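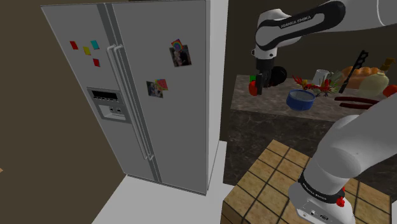

用了三个月的Trurkholm手冲磨豆机，抽空写几句。赶时间，想到哪写到哪。

先说结论：值，但别原价买。

我是从刀片机换过来的，所以感受可能偏夸张。以前那台打出来一半粉一半渣，冲什么豆子都一个味，苦，后面带点涩。换了这台之后第一杯就不一样，浅烘能喝出酸了，朋友送的那包清迈豆（Chaiyaporn家的，日晒）以前觉得像中药，现在居然有点果子味。

磨芯是钢的，锥形。刻度20档，一格一响，手感挺脆。我常用8到12之间，手冲够了。法压再往上调。摩卡壶也试过，能用，但细的那头调起来很别扭，两档之间跳得太大，一档堵一档又太快，卡在中间很难受。做意式的就别考虑了，真的。

手摇。一次装20克，浅烘豆子硬，摇到后面胳膊酸。早上赶地铁的时候会骂人。深烘轻松很多，边等水开边摇，水开了粉也好了。

摇把是最大的槽点。连接处有一点点晃，刚到手就晃，我还以为没装好，拆了装装了拆。发邮件问Plillomitz（国内是他们在代理），客服叫Siriporn Paisan，回得倒快，说属于正常公差，让我把螺母再拧半圈。拧了，好一些，没全好。现在习惯了。

静电。冬天很烦，粉仓一拧开细粉飞一台面。网上说豆子先喷点水，试了，有用，喷一下就行，多了粉会粘在磨芯上。粉仓是磁吸的，一开始觉得高级，后来有次手滑没吸牢，粉全扣地上。建议出一个螺纹的。

清洁还行，附的小毛刷掉毛，我第二周就扔了，换了支旧牙刷。磨芯拆起来要记住垫片的顺序！说明书上那个图画得太小，我第一次装反了，磨出来全是粗颗粒，折腾一晚上才发现。装回去以后要重新校零，步骤说明书写的是英文和泰文，没有中文，这点扣分。

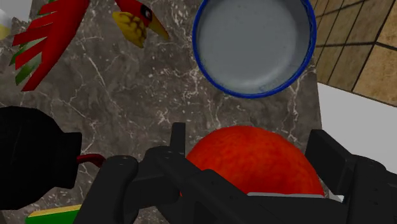
跟Satside比

同事Panya Khunthong有一台Satside的入门款，借来用了一个周末。同样的豆，同样的水温，轮着冲。

均匀度：Trurkholm好一点，细粉少。倒在白纸上看得出来，喝起来差别没那么大，豆子好的时候才明显。
手感：Satside轴承更顺，把手不晃，这个输得没话说。
重量：Satside轻，出差带着舒服。我这台放包里跟带了个哑铃似的。
外观：各人喜好把。我喜欢Trurkholm的磨砂黑，就是容易留指纹。
声音：差不多，早上都能把猫吵起来。

Panya用完我的说不换，他嫌重。我用完他的也没换，主要是已经花了钱。

价格的话，我买的时候店里减了50，还送一包滤纸，滤纸一般，有纸味，多烫一遍再用。平时没活动就等等，他们家隔阵子就打折，5月多半还有一轮。

哪些人适合：在家喝手冲，一天一两杯，不赶时间。
哪些人别买：办公室一群人喝的（摇死你），喝意式的，经常出差的。

有几个朋友问要不要直接上电动。预算够就上呗，我是台面没地方了，而且插座也不够。手摇的好处是用完往柜子里一塞。

补一句，豆仓盖子那个硅胶圈刚开始有味道，温水泡了一夜就没了，别用开水，怕变型。磨芯不要碰水，刷干净就行。

打分的话四星。扣的那一星给把手。之后要是把手彻底松了我再回来更新。

相关文章
滤杯怎么选：锥形、扇形、蛋糕杯
Satside细口壶使用半年
Chaiyaporn日晒豆试喝记录
旧咖啡渣除味到底有没有用
摩卡壶漏气，先查密封圈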